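Sorting out the craft table before you start

I used to dive straight into a project and then spend half of it hunting for scissors. Now I lay everything out first - it takes me two minutes, tops.

Get all your scissors flat on the table with room between them. I go by handle colour, so the red pair is for paper and the pink is strictly for fabric!
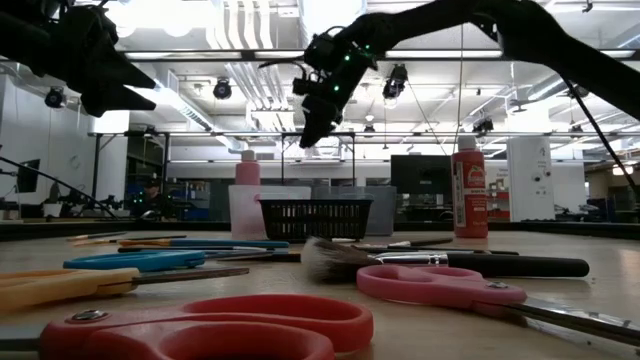
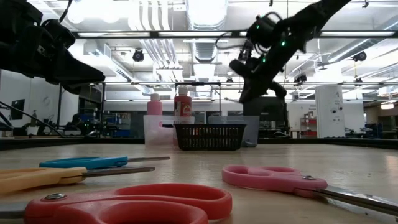 Words by Lotte Koster | Tuesday craft table

Next, wipe the blades with a soft cloth and check the pivot screws for any wobble. Brushes get stored bristles up, never jammed head-first into a jar (I've ruined a few favourites that way).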